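The Night Cell

1. Gitix

Sabina Machala got the call at 16 past one. The cell at Skirnitdale had stopped again with fault 1304, left finger out of range. She drove over with the Holub case on the back seat.

She locked out the power, took the left finger off and cleaned the mount. One of the screws had stripped. She put in a new one, ran the homing routine and wrote the offset in the logbook: 129. Then she gave it laundry, the way Zernivix had taught her, and watched the wrist camera on the laptop.

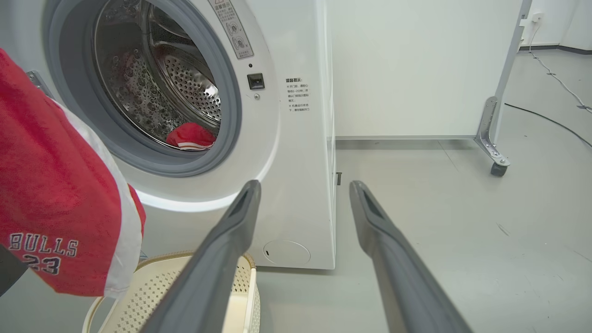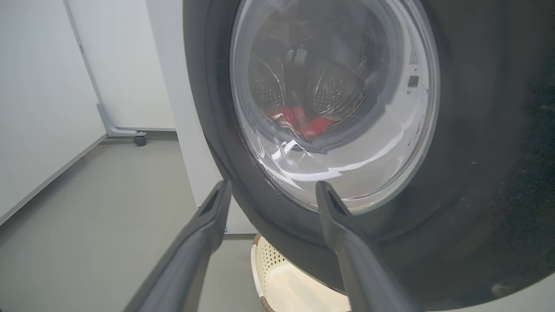 2. The Logbook

The last entry before hers was from February, in her father's handwriting. It said the left finger drifted and to check the screws first. She read it twice, signed under it and went to find coffee.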